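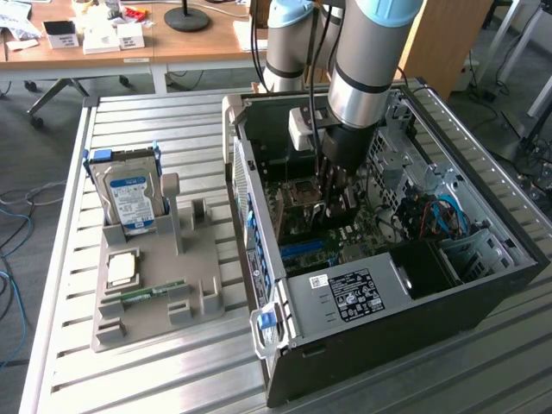
A desktop computer case lying open on its side, with a robot arm above the motherboard.

Vadley is a role-playing game for PC developed and published by Amaral. It is set in a flooded mining country and casts the player as a debt collector sent to the town of Uvham. The publisher describes it as an open-world game, although most of the map stays shut until the second chapter and several of the later areas are single corridors.

Development
The game was written and designed by Natália Garcia, who had earlier worked on puzzle games. It runs on Miteck, the studio's own engine. Amaral said before release that Miteck would allow "living" towns with up to 600 characters. Players who counted them in Uvham found 200, many sharing the same lines of speech.

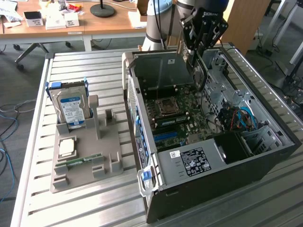

Gameplay
Combat is turn-based. The player leads a party of two and may swap members only at inns. Debts can be settled by force, by barter or by forging papers, and the store page claims that each choice changes the ending. There are two endings, and both depend on one conversation in the last chapter.

Reception
Reviewers liked the writing and the music but doubted the claims made for the engine. A patch released in December was said to shorten loading times; the studio gave no measurements.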